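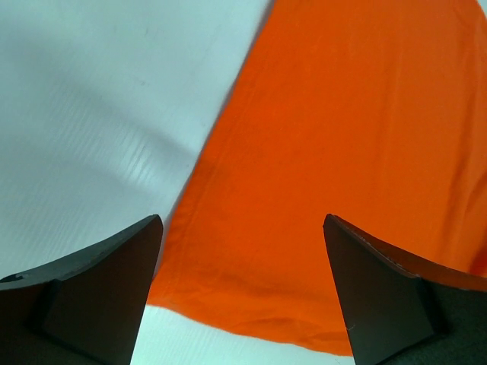 Orange cloth on a white surface, with ripples near the bottom edge.

Folding method, revised. The old one dated from when I had a chest of drawers, and it no longer suits the shelves in the back room. They are 297 mm deep, the same as the long side of a sheet of A4, so I use a sheet of A4 as the gauge. Anything folded to that length goes in flush. Anything longer hangs over the front and gets caught by the door.

The work surface matters more than I had allowed for. On the bed every cloth takes up the shape of the duvet and you end up folding a curve. A flat table at hip height is much better, and a pale one shows a strongly coloured edge clearly enough to judge whether it is straight. Light from one side helps too. Creases throw a small shadow and can be found by eye before they are found by hand.

Procedure for a plain rectangle of cloth, up to 900 mm on the long side:

Lay it down with the straightest edge furthest from the wrinkles. In this case that was the left one, which looks folded or hemmed and held a good line. The lower edge had bunched into ripples.

Work the ripples out towards the nearest open edge with a flat hand. Pulling on the corners only moves them into the middle, and on a loose weave it also stretches the corner, which then never meets its opposite number again.

Fold the long side in half, edge to edge, and press along the fold once. Fold in half again. Check against the A4 sheet. If it is over by more than a finger's width, undo the last fold and go in thirds.

Stack with the folded side facing out. I keep each pile under 200 mm, as the shelf above is fixed and a taller pile has to be dragged out whole to reach the bottom item.

Two exceptions. Fitted sheets are not rectangles and I roll them. The Okar bath towels are too thick for a fourth layer -- they spring open -- so they are folded once, rolled from the short end and stood upright in the Filitz crate on the floor.

Dilwyn Gough wrote in after the October post to say that he irons everything before folding and gets more on a shelf. I tried it on one pile of tea towels and the height came down by 2 mm. The iron took longer to heat up than the folding took, so I have left that step out.

Still to do: the top shelf, which has the spare curtains on it and a tablecloth that is wider than the table I fold on. I may have to do that one on the floor. The labels are also peeling on the lower two shelves and I need to find the other roll of tape before Friday.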